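From: Milan Goossens
To: Suston robotics list
Subject: Re: Open day in November, is it worth the trip?

Natanael Brito wrote:

> Hello all. I saw the note about the open day but it gives almost no
> program. Did anybody go to the morning part? For me it is a drive of
> 211 miles and my company will ask what I learned from it. I am mostly
> interested in two-arm handling of small packages. I would also like to
> know if visitors can talk to the operators or if we stand behind a rope.
> Thanks, Natanael

Dear Natanael, dear list,

I was there for the morning part, so I will try to answer. First the practical things. There is no rope. You sign a paper at the entrance, they give you safety glasses, and after this you may walk between the stations if you keep behind the yellow tape. The operators answer questions when they are between two runs. When they are working please let them work, I made this mistake once and was told so in a kind way.

The station you should see is the one with the tea packets. It is a two-arm station, and the task is to handle packets one by one over a small wooden caddy. To my eyes this is much harder than the usual cubes. A packet is thin, it bends, and if the fingers close a little too low it turns between them. I stayed at this table longer than at all the others together.

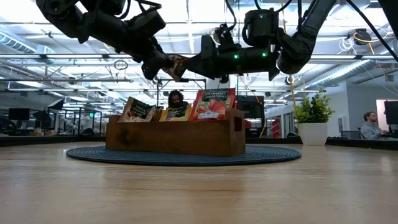 Suston list digest, no. 7

What interested me was the moment when both grippers hold the same packet. I asked Davoud Farahani how they decide which arm should let go first. He told me they tried it both ways, and that they now prefer to let the operator choose, and to keep the slow runs in the data also. In his opinion the slow runs teach more than the fast ones. I am not sure I agree, but he has over 200 runs on this task and I have none, so I did not argue much.

I wrote down also a few points about the table. They change the start positions between runs, so the arms do not always find the packets in the same place. The mat stays on the table for all runs. The light comes from the normal ceiling lamps of the hall, and Davoud said the reflections on the wood gave them trouble in the first weeks. If your packages have shiny film, ask him about this.

When the packets are spread out on the bare table, the view from the wrist becomes important, because the fingers themselves hide a good part of the work. I had not understood this well before I saw it.

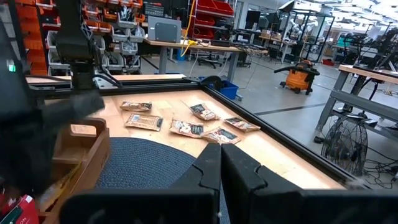
Alasdair Niven adds that the afternoon was better for questions, as there were fewer people, and that anyone coming by car should arrive before 2 if they want to park near the hall. He also asks if somebody has tried softer finger pads for this kind of packet, and what happened with the grip after some weeks of use.

I can't answer him on the pads. At Biswood we use hard ones only, and for cartons this is enough. Maybe Donnie MacLeish can write something, I believe he has tested two kinds.

For your question, Natanael, if it is worth the drive: for package handling I would say yes, but write to Davoud before and tell him what sizes you work with. You may bring your own samples if they are closed and not heavy. Coffee is in the small kitchen behind the stairs, lunch you must find yourself.

With kind regards,
Milan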